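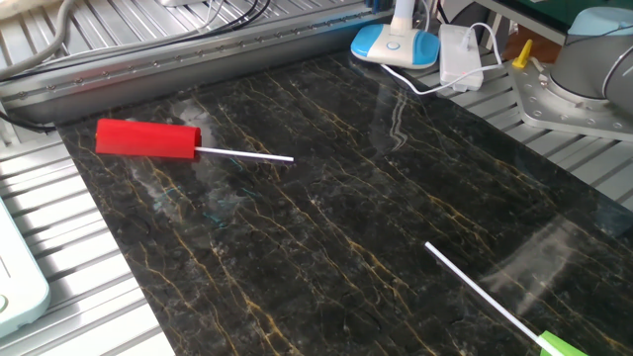 4.2 Perception and grasp selection on reflective surfaces

Thin rods on polished stone are hard for a depth-based planner. The slab returns mirrored points below its true height, and a white rod a few pixels wide often drops out of the depth map. Our pipeline, Fanddale, therefore fits the table plane once at start-up and rejects any point beneath it. Flags are segmented by colour, and the rod axis is estimated from the colour image alone. Candidate grasps are placed along the exposed part of the rod and scored by Jokon, our planner, for reach and for clearance from the sheet.
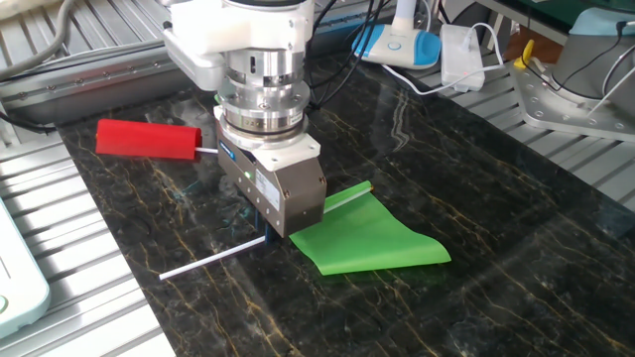

Clearance matters more than we first expected. A curled sheet changes shape as the wrist turns, so a collision model built before the grasp is out of date soon after it. We rebuild the model from a fresh view once the fingers have closed, and cap the sheet at 2000 points to keep the update within the control cycle. The second flag on the slab is treated as a fixed obstacle with a margin of 46 mm.
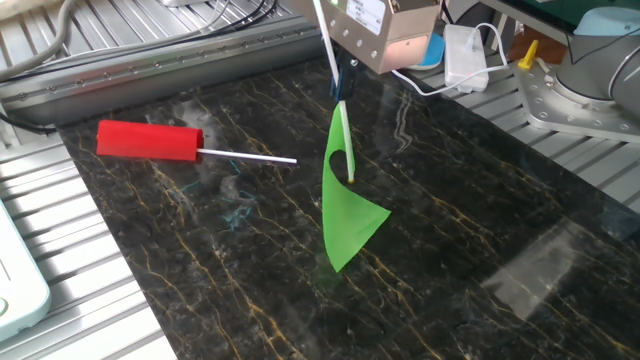
Figure 3. Green flag held by its rod above the slab, with the red one lying to the left.

Veins in the marble were a further source of error. Pale, straight veins were sometimes labelled as rod segments, mostly where they ran parallel to one another. We added 312 labelled crops of bare stone to the Catterall training set and now require each rod candidate to touch a coloured region at one end. Candidates that fail this test are kept for logging but never sent to the planner.

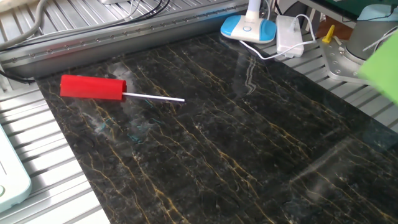

4.3 Controller settings

The arm is driven through Drilten at a reduced speed limit of 60 mm/s whenever the rod tip is near the stone. All other settings are left at their defaults.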